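Saoirse Sheehan's mystery shawl has reached the second clue, and the yarn cupboard has 17 skeins of the gray fingering weight left for anyone who still wants to join.

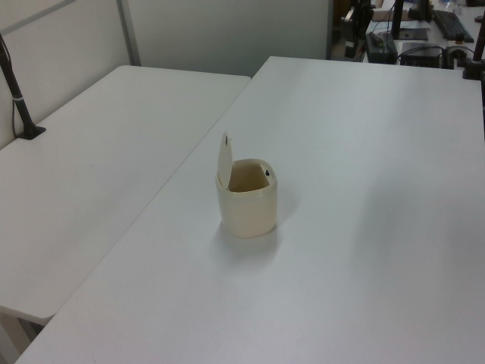 **Bunley Knitters & Spinners, Evening Group**

Clue two is the lace border. Go up one needle size and put in a lifeline before row 5. The chart in the June handout has a mistake on that row: the last yarn over should be a plain knit stitch.
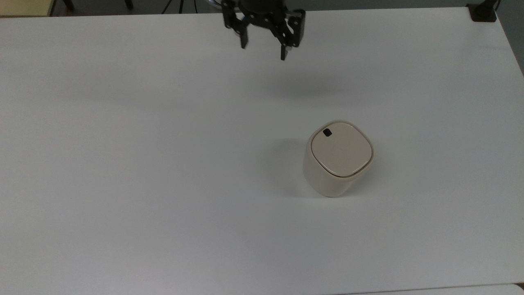 Corrected charts are with Áine Conneely. She also has the blocking mats, two sets, to borrow for a week at a time. Please bring them back dry.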